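塑料盒子的整理，和我的一点想法

6月9日

上一次写收纳的文章是四月，写的是鞋子。有几位读者留言，问我厨房的塑料盒怎么办。我答应了要写，然后拖了很久，请原谅。我的中文还在学习，写得慢，有的句子要查两次词典才敢放上来。

先说我家的情况。搬到Fenside以后，厨房比以前小，只有一个高柜子和水池下面的一个矮柜子。可是盒子比以前多。外卖的盒子我舍不得扔，超市装水果的浅盘子我也舍不得扔，还有朋友Lumturie Popescu回国的时候留给我的一大袋，里面有好有坏，她说“你都用得上”。我相信了她。结果每次打开柜门，都有东西掉在脚上。

四月的时候我把所有盒子拿出来，放在地板上，一个一个配盖子。一共47个盒子，盖子比盒子少很多。我丈夫Zlatko从旁边走过去，看了一会儿，问我是不是要开店。我没有回答他，因为我正在生气：有一个盖子，我试了每一个盒子，都不合适，它到底是谁的？

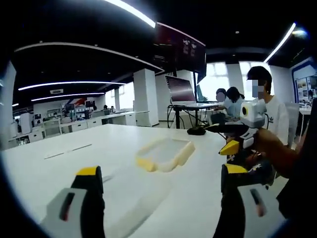
我现在分盒子，第一步只看深浅，不看大小。以前我按照大小来分，大的放下面，小的放上面，看起来整齐，用起来很麻烦，要拿中间的一个，就要把上面的都搬开。浅的东西和深的东西，用法完全不一样。像白桌子上这种浅浅的、半透明的长方形托盘，四个角是圆的，边稍微高起来一圈，我就归到“浅”的一类。浅的我不配盖子，也不放食物过夜。我拿它们放在抽屉里，装皮筋、夹子、茶包，或者放在冰箱的门旁边，下面垫一垫酱油瓶。酱油瓶的底总是黏的，有了托盘，只要洗托盘就好了。

深的盒子是第二类，一定要有盖子。没有盖子的深盒子，我给它一个星期的时间，如果一个星期里找不到盖子，就请它去阳台装土豆或者装衣夹。阳台也满了，就送人，或者回收。这个规定听起来很严格，其实我常常违反。有一个蓝色的旧盒子，盖子早就裂了，我还是留着，它是我来这里第一年买的，舍不得。

第三类是“不知道”。我觉得整理的时候应该允许有一个“不知道”的袋子。从前我要求自己每一件都马上决定，结果整理到一半就累了，全部塞回去，第二天和没有整理一样。现在我把决定不了的放进袋子，袋子上写日期，挂在门后面。过一个月再看，多数的东西我已经忘记了。

关于放的方法，我试过两种。一种是把盖子都盖好，一个一个叠起来。优点是不会丢盖子，缺点是太占地方，我的柜子只够放一半。另一种是盒子套着盒子，盖子另外竖着放，像书一样。我选了第二种。竖盖子的架子我没有买专门的，用的是一个旧的文件架，以前放账单的，宽度刚刚好。Raquel Fonseca看了以后，回家也找了一个文件架，可是她的架子格子太窄，厚的盖子放不进去。所以请先量一下，盖子连着扣子一共有多厚，再决定用什么。

套盒子也有要注意的地方。套得太紧，会拔不出来。我有一次把两个差不多大的方盒子用力压在一起，第二天怎么也分不开，用了温水，又用了一点油，最后是Zlatko帮我弄开的，盒子的一个角也坏了。后来我在中间放一张厨房纸，或者只套差别比较大的，不再图那一点点空间。

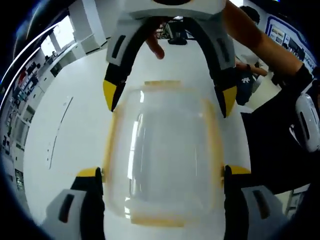
拿盒子的时候，我习惯两只手扶着两边，往上直直地提。如果只抓一个边，斜着拉，旁边的盒子也跟着出来，又是一地。这个动作很小，写出来有一点不好意思，可是我教了婆婆以后，柜子真的安静了很多。

再说清洗。浅的托盘最好洗，海绵转一圈就干净。深的盒子麻烦在角落和边上的槽，特别是装过番茄酱的。我的办法是先用纸擦掉油，再用不太热的水加小苏打泡半个小时，最后用旧牙刷刷槽。颜色不一定能全部去掉，淡淡的黄色我就接受了。有一些盒子带密封圈，能拿下来的要拿下来洗，下面容易藏水，时间长了有味道。洗完以后，倒过来放在布上，干透了再收进柜子。我以前很急，还有水珠就套起来，打开的时候闻到一种湿抹布的味道，只好全部重新洗。

有人问要不要一次全部换成一样的盒子。我也羡慕别人家里一排一样的，很好看。我在Mladenović那家店里站了很久，算了一下，换一套需要的钱够我买两个月的咖啡，就走了。店里的Mateja Nikolaidis很有耐心，她建议我先把常用的大小写下来，用一个月，看看到底每天拿的是哪几个。我真的写了，贴在冰箱上。每天拿的就是那两三个中等大小的，别的差不多是陪着它们住在柜子里。所以我只添了两个中等的，没有换一套。

现在柜子的上层放深的，中层放竖着的盖子，浅的都分散到抽屉里去工作了。那个不知道是谁的盖子还在，我把它放在花盆下面接水，大小很合适。

下次我想写放香料的小瓶子，已经有人问了标签怎么贴才不会掉。如果您家里有好的办法，请在下面留言告诉我，写得简单一点，我读得比较快。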